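So we finally made it out to the Vutthorpe depot open day, and I'm so glad we did! I've been reading about Civil War railroad raids since I was a kid (my uncle's old regimental rosters, mostly), and this little museum has a whole room on the subject, tucked in behind the freight office.

Flor Sotelo led our group through. She started with the engine crews, which I loved, because most places go straight to the generals. There's a conductor's ledger under glass with 38 entries in the same cramped handwriting, and a section of bent rail you're allowed to touch. It's so much heavier than I'd pictured!

After that we got the muster rolls. Flor had pulled two of them for us, both from April, and we spent a good long while trying to make out the names. Teodor Åberg was in our group and he reads that kind of script like it's the morning paper – I got maybe one word in three. A private listed on one page as a teamster shows up on the other as a blacksmith, and they still haven't settled whether he's one man or a pair of cousins.

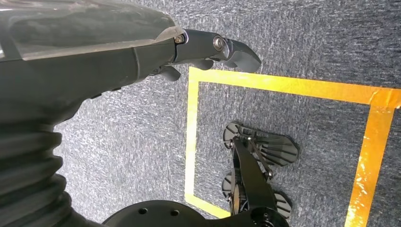
The medal case is at the far end, and it's smaller than I expected, but the citations are printed out in full beside it and I read every one. Lunch was ham sandwiches and a very good lemon cake on the platform. Parking is tight, so use the lot on the Prircombe side and walk over the footbridge. We left at four and I'd bought two books by then.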